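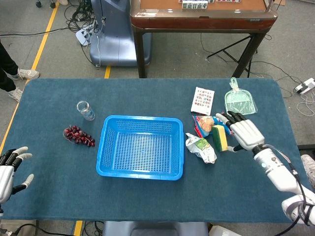 Balakrishnan Reddy told me he'd quit buying grapes altogether, on account of the bag. You know the one, with the zipper that never zips and the holes punched in it, always two pounds more than you wanted. He'd stand there at the old supermarket, pick it up, put it down again and go home with bananas. So he was pretty happy on Friday morning, and so was I, and so was most of the line outside the Arndale building on Mill Street.

Flascombe has a loose-goods grocery at last! It opened 05/12/2025 at nine in the morning, it's called the Arndale Pantry, and if you've been following this column you'll know I've been going on about it ever since the lease was signed back in June. No bags on the shelves, no trays, no shrink-wrapped cucumbers. You bring a jar or a tub or whatever you've got in the cupboard, weigh it empty, fill it up, weigh it again and pay for the difference. Fruit and vegetables go straight in your basket and get weighed at the register.

I went in with one peanut butter jar and a plan to buy rice. I came out with rice, lentils, a pound of carrots, red grapes (sorry, Balakrishnan, I took a good bunch), some very nice walnuts that I had to carry in my hat, and a promise to myself to bring more jars next time.

The first thing you meet inside the door is the scale, a big Lüthi with a screen at eye level. It prints a little sticker with the empty weight of your jar and you leave that on, so you only have to do it the once. I say "only," but there were fourteen of us waiting for it at a quarter past nine and one scale, and a man in front of me had brought what must have been every container in his house in a wagon. The store says a second scale is coming before the holidays. Good, it needs it. If you want my advice, go after lunch. I walked past again at two and people were going right in.

Prices, because I know that's what half of you scrolled down for. It's a mixed bag (ha). Rice and oats were cheaper than what I usually pay, and the lentils quite a lot cheaper. Carrots and potatoes came out the same. The nuts are not cheap, the olive oil is really not cheap, and I wouldn't do a whole family shop there unless I'd had a good month. But you can buy very small amounts of things, and that changes the math if you live alone. I needed two spoons of cumin for a recipe and I bought two spoons of cumin. It cost me less than a stick of gum.

There are 94 dry goods in the dispensers right now, and the list by the door says they're aiming for 100 by the new year, with a sheet of paper next to it where you can write down what you'd like them to stock. When I looked, somebody had asked for three kinds of licorice and somebody else had crossed it out. I put down buckwheat.

Now the money side of it, briefly. The store is owned by its members, and 277 households had paid in by opening day. You don't have to be one of them to shop there, and nobody at the register asked me if I was. Members get a small discount and a vote at the yearly meeting. The city kicked in nothing for the store itself but did agree to fix the steps out front, and they're fixed, with a proper ramp next to them and a handrail that doesn't wobble.

Not everybody on Mill Street is thrilled. Parking was already tight, and the loading spot that went in for the store took away two spaces by the dry cleaner. I heard some grumbling about that in the line, along with the usual question of whether the place will still be here in a year. Fair enough, we all remember the cheese shop. I also think a couple of the dispensers need work. The one for red lentils gives you nothing, nothing, nothing, and then it gives you all of them. There's a broom hanging right by it, so I guess I'm not the first.

If you'd like to see what's in stock before you head down, the list goes up every morning on Winiseo, where you can also set aside a weight of anything that tends to run out. It worked fine on my phone, though it did ask for my shoe size when I signed up, or I misread it, one or the other. You can skip the whole thing and call the store too.

Anyone who doesn't have jars can take one from the free shelf under the window. They're washed, with mismatched lids, and you don't have to bring them back. People had dropped off 393 of them in the weeks before opening, and the shelf was still more than full when I left, so please hold off on donating any more until the sign says so. They will always take clean egg cartons.

Hours are nine to six Monday through Saturday, closed Sunday, open until eight on Thursdays if you work late. Bread comes in at ten and was all gone by eleven thirty on opening day. Cash and cards are both fine. Dogs have to wait outside, where there's a hook and a bowl of water.

I'll be back there next week for the buckwheat, if they've got it, and I'm bringing the big jars.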